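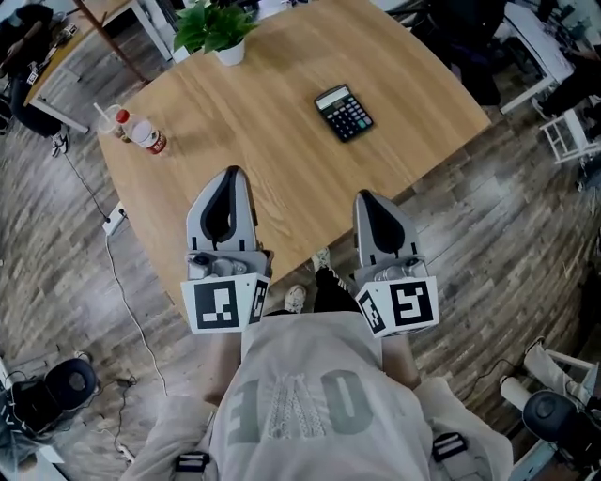
## Rullwood 403 home cinema projector

The box says "true cinema at home". We sell the thing and we still wouldn't put it that strongly.

What you get is a decent 2000-lumen lamp, a quiet fan and a picture that holds up well in a dark room. In daylight it looks washed out, whatever the leaflet claims. Black and white films come off best — old thrillers especially — while fast fights and car chases smear a bit unless you switch off "Motion Plus". Switch it off.

The built-in speaker is fine for dialogue and hopeless for a score. Budget for a soundbar.

- Two HDMI sockets, one USB
- Lamp life: the maker says 2984 hours, and we've not had one long enough to check
- Lens cover, remote and mains lead in the box
- Ceiling bracket sold separately, annoyingly

Five-day home trial from our Wevbridge shop. Ask for Nidia Cáceres and bring a film you know well.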